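## 3. Domestic content in the Tufa programme

The Tufa light patrol vehicle was the first large order placed under the new domestic content rule. The rule asks that a fixed share of the contract price be spent with suppliers registered in the country. It says little about what those suppliers must do for the money. A firm that machines an axle and a firm that imports one, repaints it and puts it in a crate can both count towards the share, provided the invoice carries a domestic address.

We looked at the 224 supplier contracts that had been released to the parliamentary library by December 2024. These cover the hull, drive train, electronics and first-line spares. They leave out weapons and armour plate, where the documents remain closed. Each contract was read by both authors and placed in one of three groups: full manufacture, part manufacture, and resale. Where we disagreed, we went back to the work schedule attached to the contract and used that in place of the summary page.

### 3.1 Who holds the work

Two firms hold most of the larger contracts. Tasaveo is the main contractor and assembles the vehicle at Brurcombe, in the sheds of the old army depot. Kiltimix supplies the wiring, the displays and the test equipment. Both were already selling to the ministry before the rule came in, and neither had to open a new site in order to meet it.

Smaller suppliers mostly sit one or two steps below these firms. Their contracts are short, often renewed by letter, and rarely mention drawings or tooling. This matters for the claim of self-sufficiency made when the programme was announced. A workshop that makes brackets to a drawing it does not own can be replaced quickly, but it cannot carry on by itself if the owner of the drawing withdraws it. We found clauses on the transfer of drawings in the main assembly contract and in the one for test equipment. In the lower tiers they were usually missing, or were left to "later agreement" with no date given.

Cruickshank's earlier work on naval refits reached a similar view by another route. Eilidh Cruickshank followed spare parts backwards from the dockyard and found that the domestic share fell at each step. Our method starts with the contracts and so cannot trace a part in that way, but the gaps appear in much the same places — bearings, connectors and sealed electronic units.

### 3.2 How the share is counted

The ministry counts the share by price. This favours assembly, which is costly in labour and takes place at home, over small imported parts that are cheap but hard to do without. A vehicle can pass the test comfortably and still be held up by a connector. Officials know this. The guidance note issued with the rule suggests that contractors keep a list of critical parts, though it does not require them to hand the list over.

Counting by price also makes the share move when nothing has changed in the factory. If the home currency falls, imported parts cost more and the domestic share goes down. If wages at Brurcombe rise, it goes up. Neither change tells us anything about whether the vehicle could be built or repaired during an embargo. The annual statements give one figure for each year and do not say which exchange rate was used, so the published series should be read with care.

A further problem is volume. The business case assumed an order of 1,000 vehicles, with exports to follow. At that level it was reasonable for suppliers to buy their own tooling. The army has since split the order into yearly lots, each needing separate approval, and suppliers have been slower to invest. Several contracts from the September lot allow parts to be brought in from abroad "until national capacity is available". These parts still count as domestic when they pass through a registered supplier.

### 3.3 Handling and test work

Handling and test work is a small part of the contract value and falls mainly in the part manufacture group. Software licences are listed separately from equipment in some contracts and folded into it in others. We treated both as equipment.

**Figure 3.** Computer-rendered view of a white robot arm on a black pedestal, with its gripper extended towards an open rack frame.
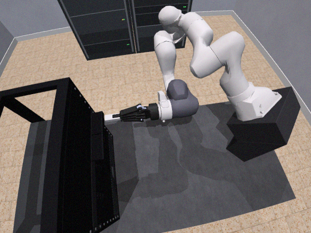

Moving the licences into a group of their own would lower the domestic share for test equipment, but it would leave the order of the three groups unchanged. The same holds if contracts renewed by letter are left out.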